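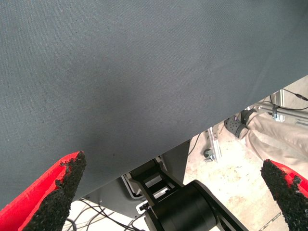 Curtains for the north room

We moved into the house in Rakley at the end of summer, when every room felt fine. By December the north room was a place you walked through with your shoulders up. It has two tall windows facing the road, both original, both with a gap along the bottom sash you can feel with the back of your hand. The landlord had painted one of them shut at some point and that one is the better of the two.

I put up with it for a few weeks. We had paper blinds left over from the last apartment, and I hung those, and they did nothing except rattle a little when the wind came from the right direction. So I decided on proper curtains, lined, to the floor.

What it would cost

I asked for a price at the curtain place in Clilotbridge. They were pleasant and measured from my numbers over the phone. The quote came back at $270 a window, with lining, without the rod. I don't think that is an unfair price. Curtains are a lot of fabric and a fair amount of labor. But it was more than I wanted to put into a rented room, and the windows are an odd enough width that I couldn't count on using the curtains again.

Ready-made ones were cheaper but the drop was wrong. Our windows need 78 inches from the rod to just above the baseboard, and the ready-made lengths were either well short of that or puddled on the floor. With the dog we have, nothing can puddle on the floor.

That left making them. I can sew in a straight line. I have hemmed pants and made pillow covers and once a bag that I still use for library books. Curtains are mostly straight lines, only longer.

Choosing the fabric

There is a shop called Dudek near the bus station that sells upholstery and curtain fabric off the roll, with the ends in a bin by the register. I went in three times before I bought anything. The first time I came home with samples and pinned them next to the window, and I'd suggest doing this even if you are sure. The green I liked in the shop went brown in our light. A cream one let the streetlight straight through.

I had assumed heavier was better. The person at the cutting table told me that for a drafty window the lining does most of the work, and the face fabric mainly has to hang well and not fade. So I stopped looking at velvet and bought a mid-weight gray, plus a thick brushed lining. The gray was on sale. Between the fabric, the lining, the header tape and two spools of thread, I spent just under $200 for both windows together.

I prewashed the gray and not the lining. The label on the lining said not to. I can report back in a year on whether that was a mistake.

Cutting

This was the part I dreaded and it was also the part that took longest. A full-length curtain panel doesn't fit on our kitchen table, so I cut on the floor of the hallway with the furniture pushed into the bedroom. If you have a hard floor, use it. Carpet moves under the fabric and you end up with a curve.

I added eight inches for the bottom hem and the turn at the top. Most instructions I read wanted a double hem at the bottom, meaning you fold the full depth over twice. It uses more fabric than you expect, but it gives the curtain some weight down there and it means you can let it down later if the next place has taller windows.

Square up the end before you measure anything. The shop's cut was off by a good inch from one side to the other. I only found that out on the second panel, after cutting the first one to match the crooked edge, and I had to trim the first one again. I had enough to spare, barely.

Sewing

My machine is a secondhand Kallard that I got from a neighbor in the old building. It is heavy and loud and it has gone through everything I've put under the needle except the corner where the side hem meets the bottom hem on a lined curtain. There are too many layers there. I did those corners by hand in the end, in front of a movie, and they look better than the rest of it.

A few notes for anyone doing the same:

Change the needle first. I sewed the whole first panel with whatever needle was already in the machine and got skipped stitches all down one side. A new, thicker needle fixed it right away.

Keep the weight of the fabric up on the table. If it hangs off the edge it pulls, and your straight line wanders. I used an ironing board set at the same height as the table — it held most of the panel and cost nothing.

Press every fold before sewing it. I skipped this on one side hem to save time. You can tell which one.

Cut the lining a little narrower and shorter than the face fabric. Mine stops an inch above the bottom hem, and I left the two hems separate so they can hang on their own.

The header tape went on last. I pulled the cords too tight on the first try and the panel came up narrower than half the window. Measure the rod, pull to that, then tie the cords off and tuck them away. Don't cut them. You will want to flatten the whole thing out again to wash it.

Hanging

The rod that was already there was not up to it. It was a thin tension rod, fine for the paper blinds, and it sagged in the middle as soon as I put one panel on. I bought a wooden pole and brackets from the hardware store and asked the landlord before drilling. He said yes as long as I filled the holes when we left.

The wall over the windows is plaster, and crumbly. The first screw went in and turned around without catching anything. I moved the bracket out a couple of inches, hit something solid, and had to do the same on the other side so the pole would sit evenly. There is now a small hole above each window that I still need to fill. You don't see them when the curtains are closed.

I let the curtains hang for a week before hemming the bottoms for good, only pinned. I'd read that fabric can drop. Mine dropped by less than I was worried about, but one panel dropped more than its neighbor, so I was glad of the wait.

How the room is now

It is warmer in the evening, with the curtains drawn before it gets dark. I can sit in the chair by the window with a book and not need a blanket. In the daytime, with them open, it is the same room it was before, and I still have to do something about the gap under the sash. I've rolled up a towel and pushed it along the sill for now.

The road noise is down a bit too. I hadn't thought about that beforehand. The early bus used to wake me and some mornings now it doesn't.

They aren't perfect. The left panel on the left window is slightly longer than its partner, even after all that pinning, and there is a pucker near the top of one side hem where I didn't press. Dog hair shows on the gray more than I would like. I go over the bottom with a lint roller when people are coming.

I have a long strip of the gray left over and most of a spool of thread. The bathroom window is small and could use something, though I'd leave the lining out of that one. Before that I want to find the right foam strip for the sash. If you have used one that comes off old paint without taking the paint with it, leave a comment and tell me which kind.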